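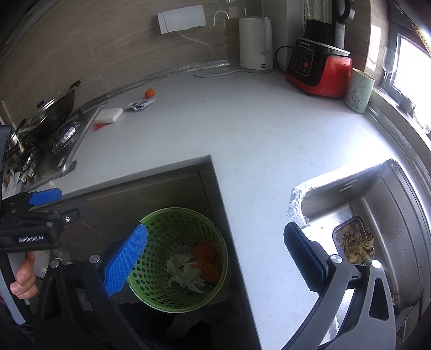
The pad trial had a protocol, and the protocol was nine pages long. Clomine wanted a decision between two jaw facings before the October order went out, and I had been given a borrowed kitchen in Gellthorpe and the use of it until Friday. The Khurana facing was textured rubber in blue. The Batard facing was ridged, a navy so dark that I had twice logged it as black. I had fitted one of each to the right-hand gripper, Khurana on the left jaw and Batard on the right, so that both would close on the same object at the same moment under the same squeeze. By the second day I had worked through the cupboard items and had moved down to the wastebasket under the counter, the green perforated one, with crumpled tissue in it. Tissue was item 30 on the list. The protocol called it "low-mass deformable, discarded."

I held the gripper over the basket and did not close it.

The difficulty was in section four. A grasp counted as a success if the object rose clear of its support and stayed up for the length of one slow breath. (The original wording gave a time, but the timer had been left at the office, and I had amended the sheet by hand.) A failure was to be assigned to the pad that let go first. With rigid objects this was easy enough to see. A mug turned toward whichever side had lost it. With tissue there was no turning. It stayed or it fell, and the two pads gave it up together.

I wrote "not separable" in the column for cause and went on to the next item.

My employer had 204 grasps from me by that evening. The Batard side had slipped first in 86 of them. I had expected the number to be lower. I had recommended the Batard facing in writing the previous winter, on the strength of a bench test with steel rod, and the bench test was sound. It had simply been done on dry steel rod. I sat on the kitchen floor with my back against the cabinet and went over the log for an error in my favor.

There was one possibility. Both facings had been on the same side of the gripper throughout. If I was pulling slightly to one side as I lifted – and a person holding a tool by its handle for six hours very likely is – then the right jaw would carry a share of the load that the left did not. The slips would belong to my wrist. The remedy was to swap the pads and repeat the whole set. It meant two screws, some care with the alignment, and another day and a half.

I did not want to do it. I noted this as well, in the margin, because the protocol asked for operator condition and offered a blank line.

The phone rang at seven. It was purchasing. They asked whether I had a preference yet, since the supplier was holding 4,000 pairs of the Batard and would not hold them past the weekend.

"I have a number," I said.

"Is it a good number?"

"It may be about my wrist."

There was a pause while this was written down, or not. They asked whether I could send it anyway. I said I could send it with a note. They said that notes tended to come off when the figures were moved to the summary sheet, and that I should know this, as I had designed the summary sheet.

I had. It had one column per pad and no column for anything else. I remembered being pleased with the width.

After the call I put the kitchen light on and removed the pads. The Khurana came off cleanly. The Batard had a thread of tissue lodged in one ridge, and I drew it out with tweezers and taped it to the page beside the entry for item 30. Then I fitted each pad on the other jaw, checked that the faces met evenly along their length, and opened and closed the gripper until it felt the way it had felt in the morning.

The repeat set began with the mug. I lifted, took one breath, and watched for the turn. It turned left, toward the Khurana jaw as had been, the Batard jaw as was. I put it down and tried once more, with my elbow held in against my ribs. Left again, though less.

I entered both. Then I ruled a new column on the summary sheet in pencil, narrower than the others, headed it "side," and reached for the next item.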